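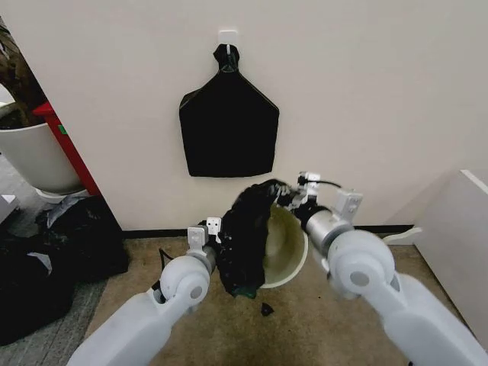

Dois braços brancos, um saco preto e um balde: mais um exemplo para a coleção!

O que você procura? Buscar

Oi! Eu sou a Naledi e trabalho ensinando robôs. Parece trabalho de professora, né? É quase isso, só que o meu aluno não entende quando eu explico. Se eu disser "segura o saco pelas pontas", ele fica parado.

Então eu mostro. Eu comando os dois braços, um com cada mão, e faço a tarefa bem devagar. Enquanto isso, o computador guarda tudo: o que a câmera viu e quanto cada junta dobrou (o robô também tem cotovelo, viu?). Cada vez que eu faço a tarefa, do começo ao fim, é um exemplo.

E um só não chega! Para a tarefa do saco a gente quer 500. Na quinta-feira eu gravei 60 e fui para casa com os ombros doendo.

Por que tantos? Pense num saco plástico. Ele amassa, dobra, gruda, e nunca fica igual duas vezes. Se o robô só visse um saco amassado de um jeito, ia se atrapalhar todo com o próximo. Por isso eu mudo o balde de lugar, pego o saco por outra ponta, começo com os braços mais altos ou mais baixos...

Os exemplos vão para um programa que a gente chama de Relow. Ele compara todos e procura o que se repete: quando a garra fecha, para que lado o braço vai. Depois o robô tenta sozinho. Às vezes erra feio, e aí eu e o Gillespie gravamos mais exemplos bem daquela parte difícil.

Quer experimentar em casa? Tente ensinar alguém a dobrar uma camiseta sem falar nenhuma palavra, só mostrando. Conte quantas vezes você precisou repetir!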